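November
Posted by the Stidlow Swap Desk

Wanted: People Who Can Part With Things

The Stidlow Swap opens again this winter in the old Castine shoe store, and we need sorters. You will stand at a table and decide whether a fondue set has a future. The pay is 16 dollars an hour, which is more than most of the fondue sets will bring in.

Last year Stidlow households dropped off 355 boxes. A good many held one useful item and a layer of things the owner felt bad about throwing out. Chargers were the worst of it. Every cord goes to the cord table, gets matched to something if it can be, and goes to the scrap dealer on Korletey Street if it can't.

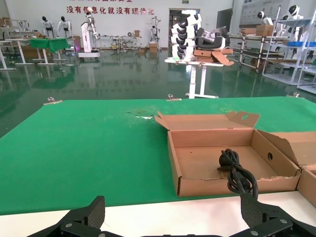
What the work is like

Shifts run from 8 in the morning until early afternoon, with one late shift on Thursday for people who own alarm clocks but don't believe in them. You'll open boxes, sort what's inside, wipe down whatever needs it and flatten the cardboard when you're done. There is some lifting. There is a lot of saying "thank you, how kind" to people handing over a bread machine with no paddle.

We have seven places. No experience needed, though a garage you can still park in will count in your favor. Collectors of anything, please think hard before applying – sorters get first pick at closing, and we have lost good people to teapots.

Boxes come to the table open, so you'll know early what kind of morning it's going to be.
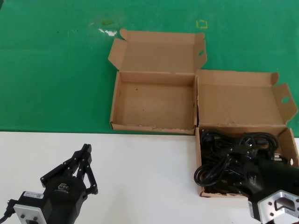 Sundard, on the desk two winters running, warns that the jigsaw puzzles will break you, and that anyone who offers to count the pieces should be gently sent home.

To apply, leave a note at the front counter with your name, a phone number and the shifts you can do. Tell us the last thing you gave away and whether you miss it.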